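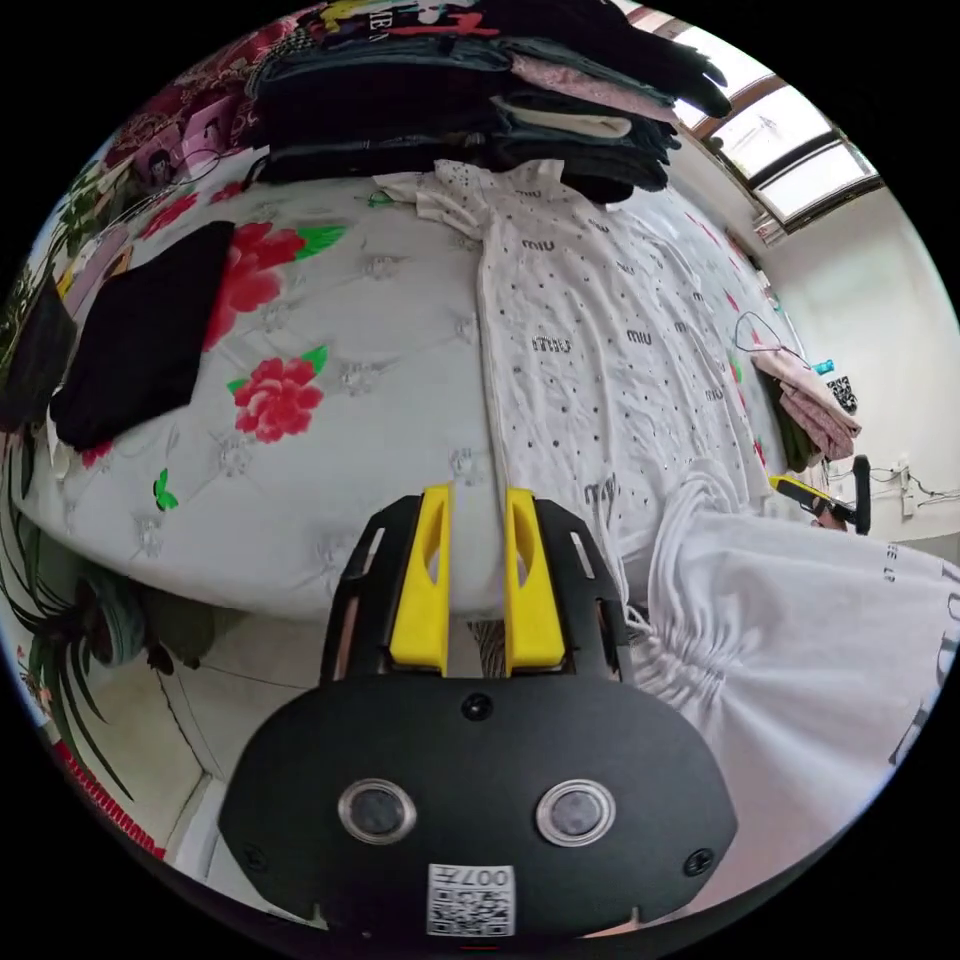
ok wardrobe clear out, day two. everything that was in the hanging side is coming out onto the bed and nobody sleeps till its done

dark stuff first. folded, stacked up at the head end. how do I own this much navy. and black. and grey that used to be black

found one pale pink thing in with the darks, and a cream one. leaving them in the pile, can't be bothered re-stacking

the long white one with the little dark rhinestones and miu all over it - keep or sell?? laid it out flat so I can have a proper look. I've worn it once, to Nikola's birthday in Pluderham

Nikola says keep. Nikola would say keep to a tea towel

other white one, with the ruched drawstring bit. keeping. not up for discussion

rule for anyone doing this at home: if you haven't worn it since last winter it goes in the Jumley bag. exceptions: coats, bathers, anything from Mum

the peony bedspread was Mum's too, so it's exempt. washes up beautifully, cold wash, no dryer, don't let the quilting go lumpy

listing prices so far: 15 for tees, 50 for anything with a proper label, will take offers on bundels. pick up from Colthorpe only, I'm not posting

Igor has asked if any of the black ones are his. one of them might be. he can come and go through the stack himself

folding tip for rhinestones - turn it inside out first, tissue between the layers, don't hang it, the weight pulls the shoulders

update: sold two tees already, to the same person. favourite colour grey apparently

right, kettle, then the drawers. socks tommorow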